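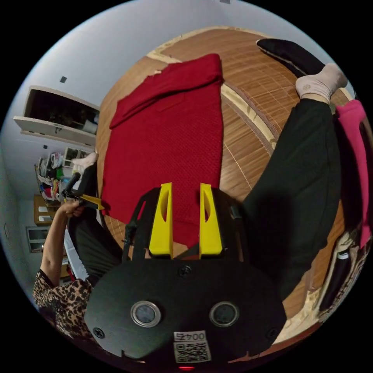

A reader of the Hutus release notes asked whether folding demonstrations collected by hand can transfer to a robot arm at all, given that a person moves faster and sits wherever it suits them.

They can, within limits. The policy never receives the operator's joint angles. It receives the gripper view, the gripper pose relative to its own last position, and the finger opening. Demonstrations faster than the arm can follow are slowed in preprocessing.

How large is the training set?
The current Peltura policy was trained on 1,063 demonstrations covering more than 50 garments. Sessions in which pose tracking dropped out were removed before training and are not part of that total.

Why are knits reported separately?
Knits stretch under their own weight, so the same grasp gives a different shape each time. On the Ondari test bench, the policy completed 32 trials with woven shirts before we moved on to knitwear, and the two sets of results should not be pooled.

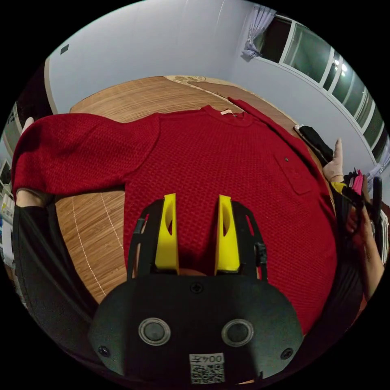

How does the policy know which way up a garment is?
Orientation is not labeled. We tested this by masking regions of the input and measuring the change in the predicted first grasp. Masking the collar had the largest effect. On a face-up garment like the red sweater, the small pale tag at the neckline and the chest pocket on one side are both usable cues — the waffle texture is not, as it looks much the same in any direction.

Can I use a single gripper?
Not with the released weights. The action vector assumes two, and padding the second with zeros gave unstable output in all 6 runs we tried.

Does the work surface matter?
Less than expected. Lighting matters more. Strong side light from a window shifts the predicted grasp toward shadow edges, and we have no fix for this yet.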